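Flekow Home Rooms for Odex: what you get and what I think of it

I've had the Flekow Home Rooms pack for the Odex simulator on my work machine for a good few weeks now, and enough of you have asked about it that I figured I'd write the whole thing up in one place. (Sunday, August 16, 2026, for anyone reading this after the next update has made me look silly.)

Quick version: it's an add-on of furnished rooms where you can practice two-armed pick and place without tying up a real robot. You need Odex already installed. The pack drops in next to it, shows up in the room menu, and off you go. I was moving things between tables before my coffee got cold, and I am not a fast reader of install guides!

What's in the pack

There are 118 rooms, split between bedrooms, kitchens, living rooms and a small bunch of hallways I've barely touched. They come with 2,344 loose objects that you can swap in and out, and every one has its own weight and friction setting you can mess with. Mine took up roughly 11 gigabytes once everything was unpacked, so clear some space first.

The robot model that ships with it is a white two-armed upper body with a camera in the head. You can use your own if you have the joint files. I tried it with our Tillano arms and it took me an afternoon, most of it spent on one wrist that insisted on bending the wrong way.

Working from the head view

I do nearly everything from the robot's own eyes. The outside camera is nicer for showing people, but if you're collecting runs to train on, you want what the robot gets, and what the robot gets is a whole lot of its own chest. The bedrooms are my favorites for this. You've got a table, you've got a bed, you've got toys lying around, and the arms are always in front of something you'd like to look at. 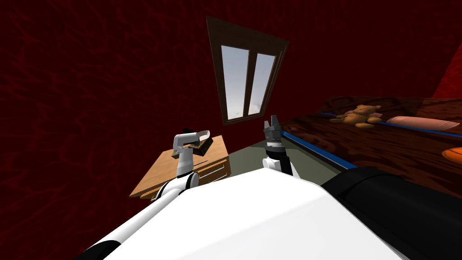
Carmela Llorente wrote in to say she'd skip the bedrooms at first and start with the kitchens, where the counters are easier to reach and you don't spend half your session steering an elbow around a mattress. She also wishes the pack let you save a starting pose for each room, so the arms don't have to be set up again every time you reload.

I'm with her on the saved poses, that one's been on my list since day one. On the kitchens I go the other way, though. They're easier, sure, but I found my runs from there were all a bit the same, and the awkward rooms gave me much better variety. Your mileage may vary, and if you're brand new to this, go ahead and start with a counter.

Things I like

The walls and surfaces change. You can leave a room as it comes or let the pack shuffle the colors and textures, and some of the combinations are wild (deep red marbled walls, anyone?). It looks like nobody's real house, but it keeps your model from getting too attached to beige.

Small blocks and boxes behave nicely in the gripper. Earlier room packs I've used from Bataineh had a habit of launching small things across the room if you squeezed a little too hard. I've had that happen here too, just a lot less, and turning the grip force down fixed it.

Things I don't

Soft stuff isn't soft. Pillows and plush toys act like they're carved out of one solid lump, so don't buy this for anything involving bedding. Drawers are hit and miss as well, some rooms let you open them and some don't, and the menu won't tell you which. And the shuffle button has no undo! I lost a room I really liked that way.

Price and license

It's $920 for a single seat, and that includes updates for a year. There's a trial with a handful of rooms, which is plenty to find out if your graphics card can cope. Mine slows down with shadows on full, so I run them on medium and turn them up for the final recordings.

Runs you record are yours to keep and share. The rooms and objects themselves can't be passed along, so anyone opening your project will need their own seat.

If you've got the pack running with a different robot, drop your joint settings in the comments. I'm still fighting that wrist.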